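3.2 Sampling of households and recording of storage furniture

Fieldwork was carried out in two towns, Sorcombe and Prultport, which differ in the age of their housing but have similar household sizes. Addresses were drawn at random from the register of rented dwellings held for each town. A letter was sent to 900 addresses, and the first 90 households to return a signed consent form were enrolled. Households that had moved in during the 13 weeks before the letter were left out, as earlier work on domestic clutter (Diệp and Doucet) found that unpacking distorts both the amount and the placing of stored goods.

Each household was visited twice. At the first visit the interviewer drew a floor plan, marked all fixed and free-standing storage, and asked the main respondent to name the contents of each unit without opening it. At the second visit the units were opened in the respondent's presence and the contents were entered against a coding list. The difference between the named and the recorded contents gives the recall error used in Section 4. Respondents could refuse access to any unit. Refusals were entered as missing and were not replaced.

Contents were coded by category (food, linen, paper, tools, clothing, medicines, other) and by the respondent's own estimate of when each item had last been used. Items in sealed boxes were coded from the label where one existed. Unlabelled boxes were coded as "other" and given no date of last use. All coding was done by Nistor, and a subset of the sheets was coded again by Doucet. Disagreements fell mainly between paper and other, and were settled by discussion before the analysis.

3.3 Classes of unit

Units were assigned to one of four classes: open shelving, drawers only, doors only, and mixed. The mixed class covers any unit in which at least one drawer and at least one door give access to separate spaces (Figure 2). Drawers and door compartments in mixed units were treated as separate locations, so that one unit may contribute more than one row to the data. Internal shelves were not separated further.
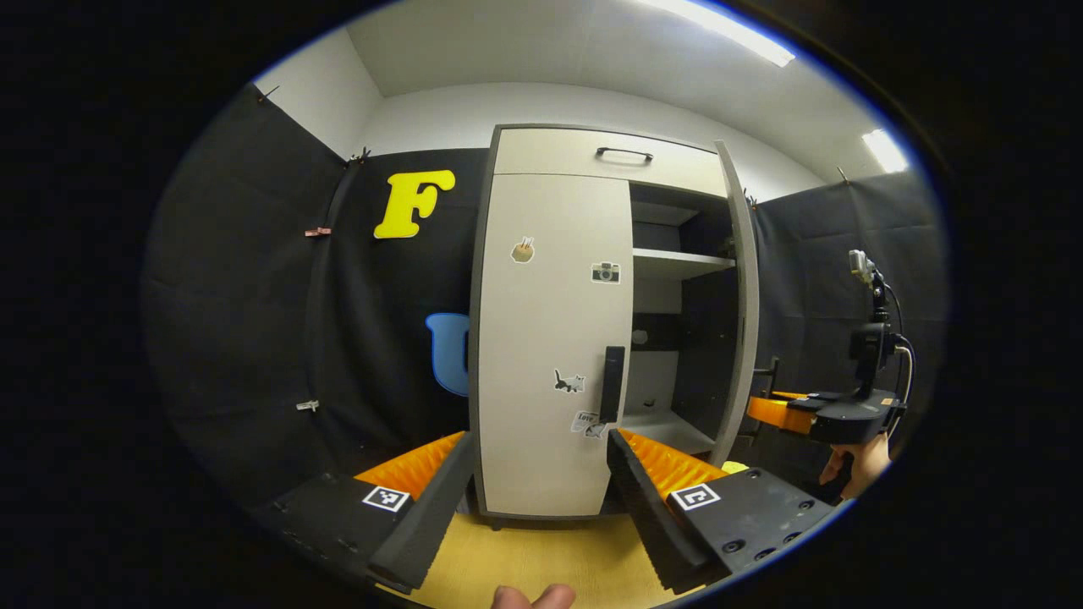
Figure 2. Unit of the mixed class: white cabinet with a wide drawer above and a closed door below.

Height was taken from the floor to the top surface. Locks were noted but do not enter the model. Units built into a wall were classed in the same way as free-standing ones, with a flag for fixed position. Wardrobes with a hanging rail were assigned by their means of access alone.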